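1/ Notes on Flamen, having now seen both versions of all six episodes. The version added to streaming in April differs from the one first broadcast, and the differences are larger than the listing suggests. Spoilers for episodes one to four only.

2/ Basics first. Thierry Courtois directs all six. Each broadcast episode ran to 57 minutes without adverts. The streaming ones vary. The shortest is the second, which has lost the whole ferry interview and the phone call after it.

3/ The ferry interview matters. It's where Radonjić first hears that the tide gauge at Bretotcombe was out of service on the night of the drowning. In the streaming version she already knows this at the start of episode three, and no one on screen has told her.

4/ There is a partial fix. A line has been added over a shot of the back of her head in the car park: "The harbour office rang about the gauge." The room sound on it doesn't match the lines either side. It's dry, close to the microphone, and has no wind under it.

5/ Picture. The broadcast version was graded cooler, with green in the shadows, most obviously in the boathouse. The streaming version is warmer and lifted. You can read the labels on the shelves behind the coroner now, and one of them has the wrong year for a story set in the nineties.

6/ Sound. I measured nothing, this is by ear with the same television and the same settings. Dialogue is louder against the music in the new mix. The foghorn in episode one is a good deal quieter. I had to turn the old version up for the kitchen scenes and down again for the harbour, and with the new one I left the remote alone.

7/ Subtitles. The broadcast ones followed the speech closely. The new ones condense. In the second interview the suspect says "I didn't lock it, I never lock it", and the subtitle gives "I didn't lock it". Whether the door was habitually left unlocked is what the next 20 minutes are about.

8/ Speaker labels have been dropped as well, apart from off-screen voices. In the inquest scene, with five people talking across each other, that makes the subtitles hard to use.
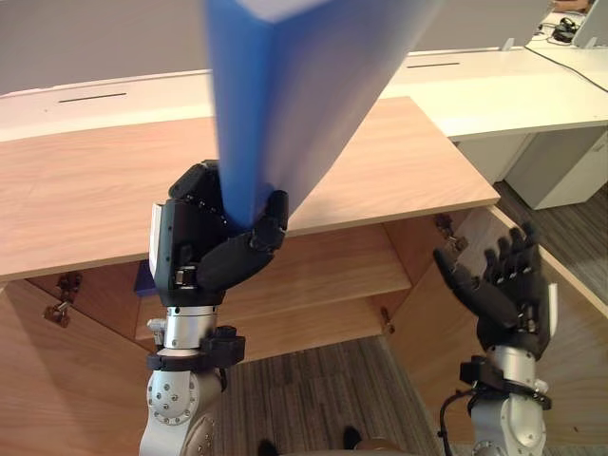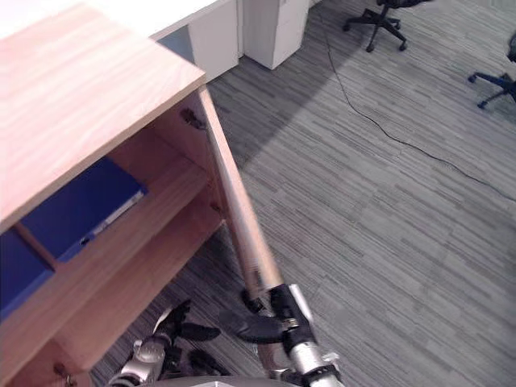
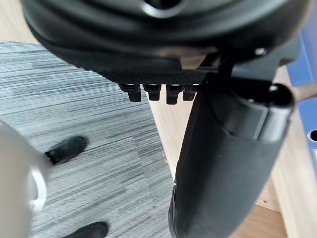
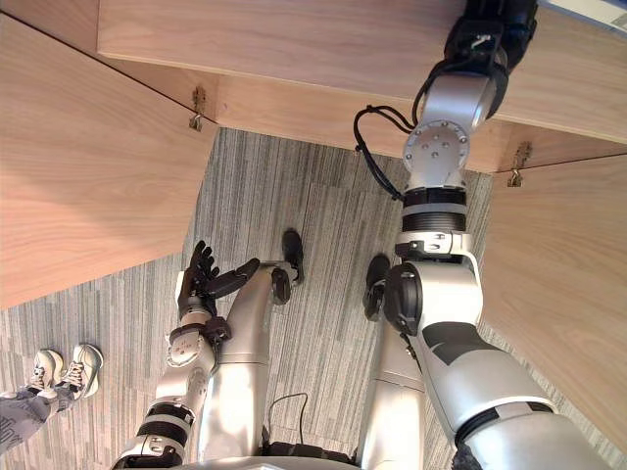 9/ Episode order. Both versions run one to six, but the flashback that opened episode four has moved to the end of three. This one I think is an improvement. It used to sit in front of the titles and gave away who was in the boat before the episode had asked.

10/ The cost is that episode four now opens on Radonjić asleep at her desk with a bandaged hand. The injury happens in the flashback material's second half, which stayed where it was, later in four. So for a stretch the bandage is unexplained. Several people have posted it as a continuity error. It's a re-edit error.

11/ Music. The brass band piece over the end credits of one and five has been replaced by a library cue. I'd guess rights, but I have no source for that. The band is still visible rehearsing in episode five, and you now hear the new cue while they play. The cornets and the cue are in different time signatures.

12/ Comparison with Wolldale, as people keep asking. Wolldale was also recut for streaming, and there the recut was labelled on the episode page with the old version kept under extras. Flamen has no label. If you didn't record the broadcast you have no way of knowing which cut you're being shown.

13/ How to tell in the first few minutes: broadcast has the title card in white over the mudflats. Streaming has it in yellow over black. If you see yellow, you have the recut.

14/ On length overall, I make it 17 minutes removed across the six, nearly all of it from episodes two and five. Added material comes to a few lines of dialogue and one exterior of the Bretotcombe slipway, which I think is an unused take from the opening.

15/ Is the recut worth watching? For episodes three and six, yes. Six is almost untouched and benefits from the clearer dialogue. For two, find someone with a recording. I am not 100 per cent sure the story can be followed without the ferry interview. The person I watched with couldn't follow it, and asked twice who had mentioned a gauge.

16/ Correction to post 6: the foghorn is also shorter, it sounds twice where it used to sound three times. Thanks to the two people who checked.

17/ I'll do the scene-by-scene list for episode five separately, as it has too many small trims to fit in here. If anyone has the broadcast subtitles for five saved as text, please message me. My recording lost them after the second advert break.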